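Workshop notebook, Tuesday, late afternoon
Rye starter and the cold bench

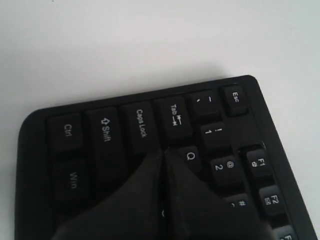
So the second batch from the Gondel flour finally went into the tins this morning, and I wanted to get it all down while my hands still smell of it. You'll remember (or you won't, it was right before the holiday rush) that the first batch came out dense as a paving stone, with that gummy line along the bottom that I have been grumbling over ever since we switched mills. I was all set to blame the flour. I've cooled off a bit now, and I think the flour is perfectly good and I was simply treating it like the old Gromov rye, which drank less water and forgave me everything.

What I did this time: fed the starter twice the day before, left it on the shelf over the proofer overnight, and held back a good splash of the water until I could feel what the dough wanted. It wanted all of it, and then a little more! The dough was still sticky as wallpaper paste, but it moved when I pushed it, and the last one just sat there sulking. Total dough weight came to 2000 grams, split between two tins, the long ones with the dented corners.

Proofing was slower than I'd like. The back bench is so cold in December that anything set down there goes to sleep, and I moved the tins over by the oven after the first hour. Next time they go there right away. I pulled them when the little pinholes started showing on top and the flour dusting had cracked nicely all over.

Baked hot for 11 minutes with steam, then turned down for the long stretch. One tin came out with a lovely dark crust and a proper hollow knock. The other is paler on one side, the side toward the door, so I do think that seal needs looking at before we bake for the Amarasinghe order. They want 37 loaves and I'd rather not be turning every one of them halfway through.

I know, I know, we are supposed to leave rye alone until the next day. I cut the pale one while it was still a touch warm and it dragged on the knife a little, which serves me right. But the crumb is open, for rye, and there's no gummy line that I can find. Taste is milder than the Gromov, a bit nutty, less sour. I put butter on the heel and stood there eating it over the sink, very happy.

Still to do: try the longer overnight sponge, see if a spoonful of molasses helps the color or only makes it sweet, and ask Cledudeo whether they still carry the lidded tins in the short size. The dark loaf is wrapped in a towel on the top shelf. Please don't cut it until tomorrow, and if you do, leave me an end.

4 comments
Share (2)

Recent entries
Gondel rye, first batch (the paving stone)
Scraping down the proofer shelves
Caraway or no caraway
Notes on the Amarasinghe order
What to do with too much starter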